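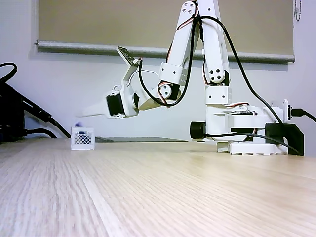 The arm with the crate and the blue block, Tue 4 July

Hello all,

I have now mounted my arm on the table in our shared workshop in Clolcombe, and I can report on the wiring. The long black cable was pulling at the wrist whenever the elbow went up, so I gave it a wider loop. The software is Llanos, build 2957, with no changes from me.

On Sunday somebody wrote to the list:

> My fingers close too hard on thin printed parts.
> I have the Zostora servos, the limit is set to 1000
> and the walls bend. Which value do you use?
> I do not want to print the box for a third time.

I use 200 for the closing limit. My little box has thin walls with many small holes, so I was also afraid of breaking it. Please lower your value in small steps and let the servo rest between them.

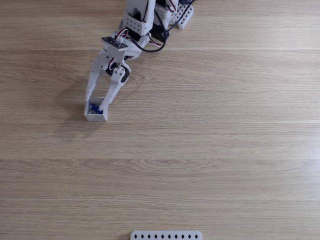 Potley answered me off the list that 200 is too weak for anything heavier than a toy brick, and that it would be better to put rubber on the finger tips and stay near 400. I have not tried rubber yet, but I would like to read other opinions.

The block alone needs a slower approach. I go down in 26 steps and open the fingers before the last few. 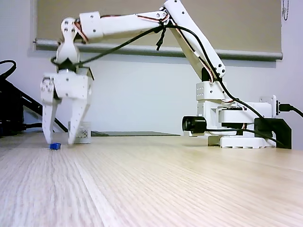 Do I have to calibrate again after I change a finger? Only the gripper servo, the other joints keep their values.

I will send my settings file when I have cleaned the comments in it.

Kind regards from Clolcombe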